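Skosness Language Archive
Call for Participants: Dirnley Speech Survey

The Skosness Language Archive invites adult residents and former residents of Dirnley to take part in a survey of local speech. The survey records the words, sounds and turns of phrase in use in the town and its outlying farms, and will add to the Zellik Collection of regional recordings, which is open to students and researchers by appointment.

Who may apply

Applicants must be 18 or older and must have lived in Dirnley for at least nine years before the age of 16. They need not live there now. The Archive would particularly like to hear from people who grew up on the north side of the river, and from families in which two generations are willing to be recorded separately. Applicants who speak another language at home are welcome. No knowledge of linguistics is required.

What is involved

Each participant attends one session of 90 minutes at the Archive's rooms on Chu Street. The session opens with a short reading passage and a list of 600 everyday words, read at the participant's own pace with two breaks. An open conversation follows on subjects such as school, work, food, weather and childhood games. Participants may decline any subject and may stop at any time without giving a reason. Sessions are offered at 9 a.m., 1 p.m. and 5:30 p.m.

Coffee and hot water for tea are available before the session and during breaks. Participants with dietary or access needs should note them on the application form.
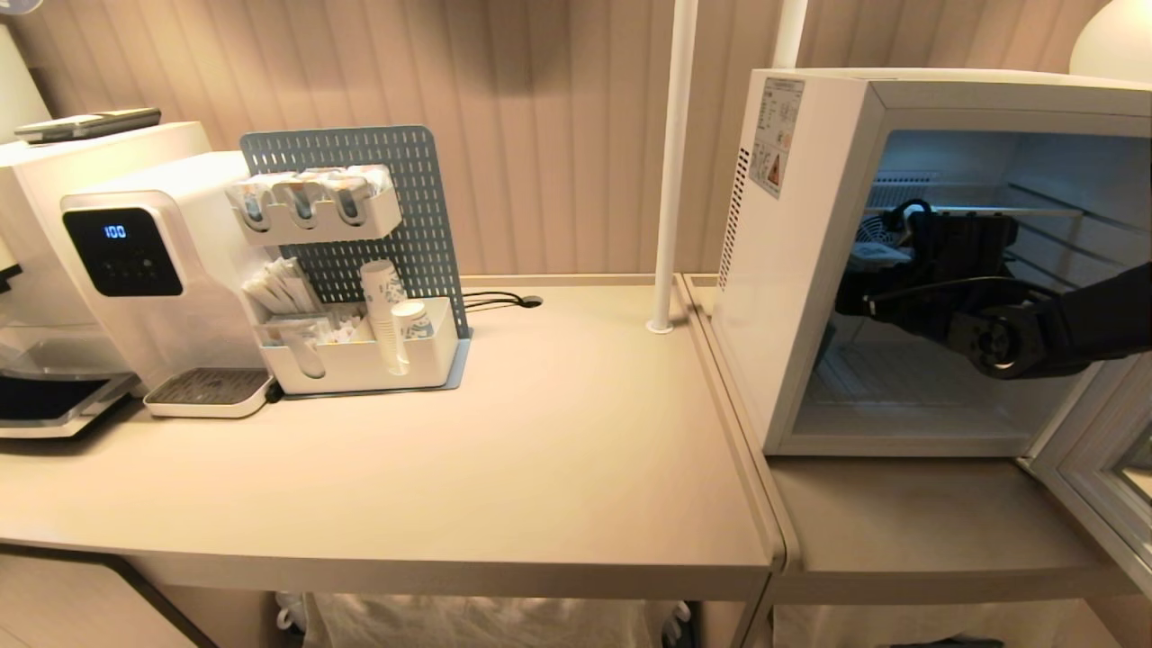
Signe Solberg wrote afterward that she had expected the word list to be the dull part, and that it was the one she talked about at home for a week – her brother still refuses to believe that anyone says "sluther" for a muddy lane. She added that she would have liked more time for the conversation, and that others should bring a family letter or a recipe to get them started.

Participants may bring up to three such items. They will be copied only with written permission and returned at the close of the session.

Payment and travel

Each participant receives a single payment of $30, issued by check within four weeks. Bus and train fares within the county are refunded on presentation of a receipt. Parking behind the building is free after 5 p.m.

Privacy

Recordings are stored under a number, and names are kept in a separate file. Place names and family names mentioned in conversation will be removed from any published transcript on request. A participant may withdraw a recording up to six months after the session.

How to apply

Application forms may be collected from the front desk of the Archive or from Dirnley Public Library, or requested by mail. Completed forms must be received by the last working day of April. Applicants selected for the survey will be notified in writing and offered a choice of session times. Forms received after the closing date will be held for the next round.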